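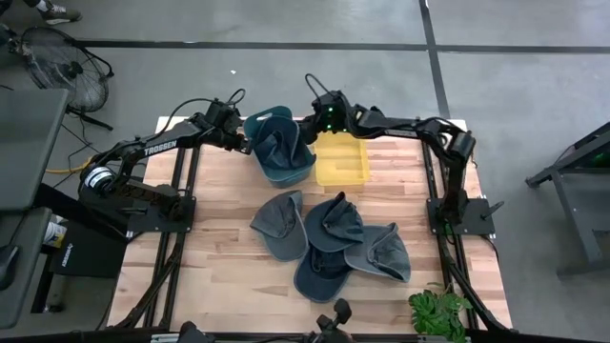 A cap in the teal bin, with the yellow tray alongside.

Uneck storage baskets, set of two – review

I bought these in August to replace the cardboard boxes at the bottom of our wardrobe, which had gone soft at the corners. They came from Trendance and arrived on a Thursday, one inside the other, with a paper band round them and no other packing. Neither was scratched.

The plastic is thicker than I expected at the price. I filled one with winter jumpers and carried it up two flights of stairs, and the handles didn't bend or dig in. The rim is smooth all the way round. I have had cheaper baskets with a rough seam under the lip that pulled threads out of knitwear, and these haven't done that.

Size is the thing to check. The listing gives the outside measurement at the top, but the sides slope in, so the base is a good bit smaller. On our shelf they fit with nearly 2 cm to spare. My brother-in-law, Mahmoud Farouk, bought the same set for a shallower cupboard and can't shut the door.
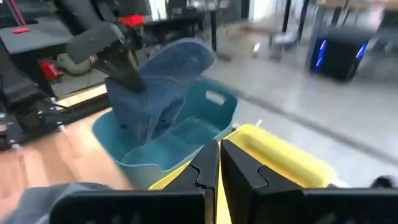 Denim partly inside the teal basket.

Jeans take up more room than you would think. Folded in thirds and stood on end they go in well enough, but laid flat they leave dead space at the corners. T-shirts, scarves and hats are no trouble.

There are no lids, and Uneck doesn't sell them separately. I also looked at the Gakton version, which has a lid but costs a fair amount more and only comes in grey. Dust does settle in an open basket, and I wipe mine out with a damp cloth when I swap the clothes over.

The label on the underside left a sticky patch that took white spirit to shift. Four stars. I would buy another set for the hall cupboard if the price stays where it is.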